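Ticket 543 — Door task fails at step 400
Project: Pellus (student team, simulation track)
Opened by: Achilleas Tzanetos
Status: open

Hello, I have a problem with the door task in our course simulator. The robot must go through the door and stop at the sofa. Since we updated the Noltska scene pack, every run ends at step 400 with "base collision", also when I drive it by hand. I tried 20 runs with 2 different seeds.
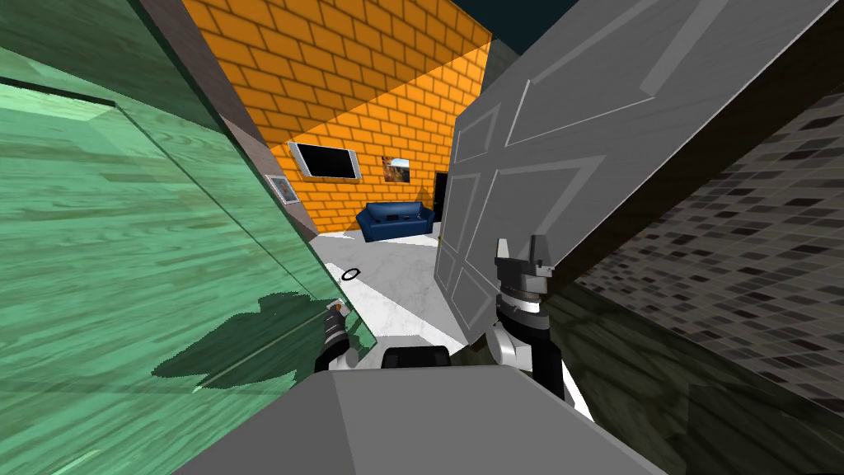 What I checked already:
Arm start pose — same as in June.
Base speed — I set it to half, no change.
Old scene pack — the task finishes normally.

So I think the collision shape of the door is bigger than the door we see, but I don't know how to display it. Can somebody from the Cultia lab tell me which setting it is? The log is attached.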